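Home Products Guides Downloads Support
Search this manual Enter keyword Go
April 2025, by Skirnholm Documentation

4.3 Comparing the Trolon and Ania finger sets

Use this section when you have both finger sets and must decide which one to keep on the hand-held grippers. Do the whole comparison with one operator. Please complete section 4.2 (marker calibration) first.

1. Mount the same finger set on the left and the right gripper. Tighten the screws by hand, then a quarter turn more with the key.

2. Switch on both grippers and wait 6 seconds.

3. Put one test object in the middle of the table. A clear plastic jug with a carrying handle is suitable, for it can be tried by the handle and by the cap. Sit close to the table and hold both grippers forward, one on each side of the object, with the marker cubes turned to the head camera.
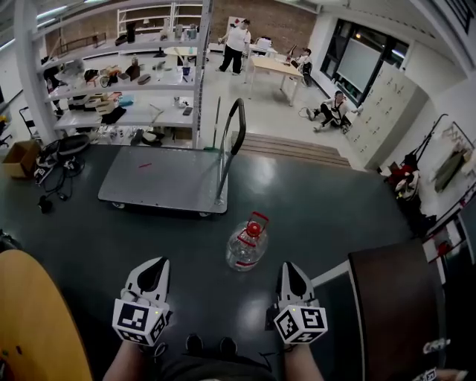

4. Close the fingers slowly on the handle, lift the object to roughly 200 mm and put it back. Repeat with the cap.

Note: If the tracking value in the Worku window falls below 68, the markers are not seen well. Turn the wrists a little outward and start the lift again.

5. Save the recording under the name of the finger set. Change the fingers on both grippers and repeat steps 2 to 4.

CAUTION: Do not lift more than 1000 g with one gripper. The finger base can bend and the calibration will be lost.

6. Open both recordings in Worku and compare the slip curves. The set with the flatter curve is the better choice for this object. For other objects the result may be different.

Continue with 4.4, Cleaning the finger pads.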